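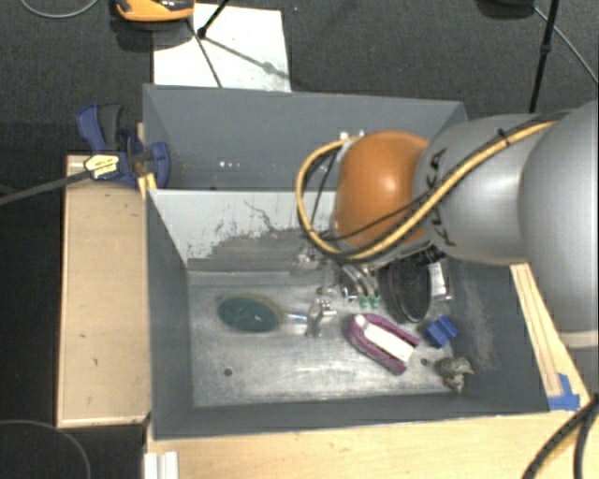 Figure 3. Front bin with a brush-shaped item on the left half of the floor. Painted walls and scratched metallic gray floor.

3.2 Surface wear and the visibility of small household goods

The bins in our study were not new. As Figure 3 shows, the floor of the front bin has many faint scratches and whitish streaks, which are brightest near the centre and along the lower edge. The far wall has lost much of its paint, and a darker gray has come out over a broad area. We decided to keep the bins in this state, as goods in a real store room are seldom kept in clean boxes.

The goods were taken from the Drinska household list, which has 98 items. Mustonen divided them into matt, shiny and clear goods before the first trial in January. Some items belong to more than one group. The brush-shaped item in Figure 3 has a dark teal-green head, easy to find against the gray floor, but its handle is clear and shiny – and a pale streak behind such a handle can be taken for its outline.

In total 3,578 views were marked by hand. For each view the marker drew the outline of every item and noted whether it crossed a worn part of the floor. Clear parts were marked also when their border was difficult to follow. A second marker repeated 30 of the views, and differences were settled by discussion between the two.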